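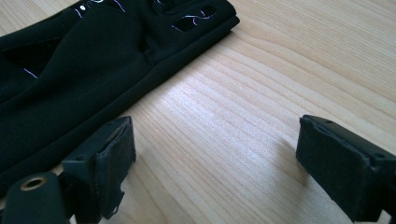
The Kustatham ammunition log is back on the county agenda, after being tabled twice and described by its own sponsors as "basically dead." It is now called the Retail Purchase Record, and it fills 3 pages instead of one. I read all of it at a table whose pale wood has fine, slightly darker grain lines, mostly long easy curves with a ripple here and there, and I will admit that by the definitions section I was following the grain more closely than the ordinance. The grain at least keeps to a general direction. Section 4 tells the seller to write down the buyer's name, and Section 6 tells the county to forget it.

For those who joined the list after January, a short refresher. Every store in the county that sells ammunition would have to record each sale: name, address, caliber, quantity. The store keeps the record for 2 years. The sheriff's office may look at it "upon reasonable request," a phrase the draft does not define, although it takes half a page to define "box."

The sponsors say this isn't a registry. They say it often and in the same words, and the words are now printed in the ordinance itself, under a heading that reads "Not a Registry." I can't think of another local law that has needed to say what it isn't. The dog leash rules manage without it.

The part that changed over the summer is where the records go. In the old version a store could use a notebook and keep it under the register, next to the spare receipt paper. The new version wants the entries typed into a system run by a company called Wineritz, which currently handles parking permits for Sidurel, one county over. People who have tried to renew a parking permit in Sidurel will have views. The company's letter to the commissioners says the data would be held "in a secure environment," and it doesn't say which one, or in what state, or who besides the company has a key.

Each store would pay $50 a year for the privilege of using it. That won't close a sporting goods chain. It is more annoying for the bait shop in Edet that sells a few boxes of shells in the fall along with the worms, and whose owner told the last hearing that the store does not own a computer and was not planning to. A commissioner suggested a tablet. There was a silence after that which the minutes record as "brief discussion."
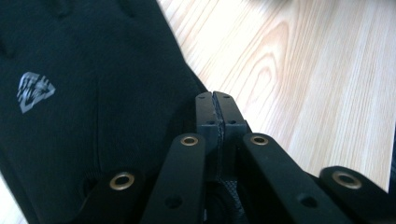

The petition against the measure has over 1,000 signatures, which is a lot for a county where the school bond drew a smaller crowd. The supporters have a petition as well. Both were handed to the clerk on the same afternoon, and both ask the signer for a full name and home address. The one opposing the log asks for a phone number too.

I have tried to be fair to the people who want this. Their argument is that pharmacies write down who buys certain cold medicine, and pawn shops write down who brings in a ring, and the sky has stayed where it was. They also say a record would help deputies trace bulk purchases tied to thefts. Fine. At the hearing someone asked how many cases in the county had stalled for lack of such a record, and the answer was that the number would be looked into. It was still being looked into when the agenda for the next meeting was printed.

My own objection is duller than most of the ones shouted into the microphone. I don't picture helicopters. I picture a list of who in this county keeps ammunition at home, with street addresses, sitting with a contractor who won the work because it was already doing parking. Lists like that get emailed to the wrong person. They get copied to a laptop for a meeting, and then the laptop goes somewhere. A burglar would find it more useful than a deputy would, and the draft sets no penalty at all for losing it. It does set a penalty for a clerk who leaves the caliber box blank.

There is also the matter of the deletion clause. Records are to be "purged in the ordinary course" once the 2 years are up. The draft doesn't say who does the purging or who checks, and Wineritz's standard terms, attached as an exhibit, allow the company to keep backups for as long as it finds convenient. County counsel was asked whether the ordinance or the exhibit wins. Counsel said that was a good question and sat down.

Two amendments are expected. The first would exempt small sellers, which would please Edet and leave everyone else where they are. The second would put the notebook back as an option, and it's the one I would bother a commissioner about. A notebook under a register has poor search features, and I have come to think of that as its best quality.

Written comments go to the clerk's office through the end of August 2022. The form is available at the front counter, and the online version was down when I tried it. It asks for your name, your address, and how you heard about the hearing, and the last box is optional.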